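Okay, I've been promising for months that I'd write up how I finally learned to read in the evenings again, so get comfortable, because I'm going to take the long way around as usual.

Some background. As a kid I read everything, including the back of the shampoo. Then came college, then work, then the phone, and one night in May I noticed I'd had the same library novel on my nightstand through three renewals and was still on page 15.

I didn't feel guilty so much as homesick, if that makes sense? I missed being in the middle of a book. I missed thinking about the people in it while I waited for the bus.

First thing I tried was a reading app called Jurnix, which gives you a little flame for every day you read. I'm sure it's lovely for some folks! I kept my flame going for a while by reading one page at 11:50 at night with one eye closed, and then I deleted it.

Second thing was a big serious list. It had 129 titles on it, most of them books I thought I should have read by now. I never opened a single one. I still have the list, it's very handsome.

What helped in the end was rereading. I went back to the Triltirley mysteries, which I loved at twelve – a seaside town, a nosy postmistress, far too many poisoned scones – and I finished the first one in two sittings. My brain just needed somewhere familiar to walk around in before it would go anywhere new.

Then I moved the books. Mine used to live in the back bedroom where I never sat down. Now I'm a real believer in open shelves where you'll pass them ten times a day, mixed right in with the rest of your life.

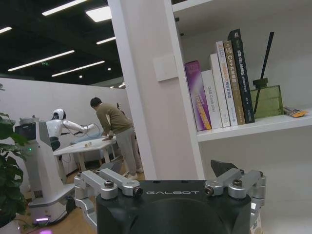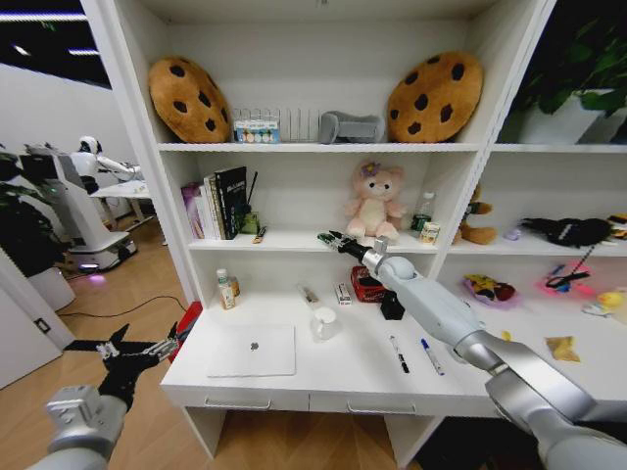
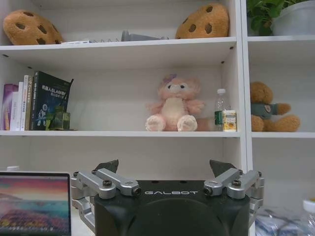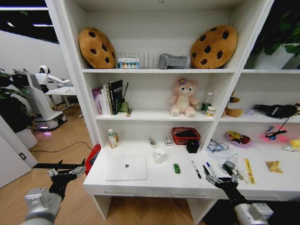
White shelving in all four, and the cookie cushions are in the last three. 🍪

Anyway, back to the reading. My other big change was the chair. I'd been trying to read in bed, and I am a person who falls asleep in bed (shocking, I know). So now it's the armchair by the kitchen, with the lamp on and a pot of tea, right after the dishes.

The phone goes in the bread box. Yes, with the bread. It's far enough away that I have to stand up, and I'm lazy enough that I mostly won't.

I also gave myself permission to quit. If I'm still cross with a book when I get to page 200, it goes back to the library and I don't discuss it. I dropped the second Dankwa trilogy that way and have had no regrets, though my sister isn't speaking to me about it.

And please try a short one if you've been away for a long time! Isik Press does those skinny paperbacks that fit in a coat pocket, and I got through two of them in line at the pharmacy and the dentist. Finishing something feels so good that you want to go find another.

I'm on a fat family saga now, the kind with a tree printed in the front that you keep flipping back to, and I've just reached the part where everyone's inherited the wrong house. Tell me what you're reading, I have room on the armrest.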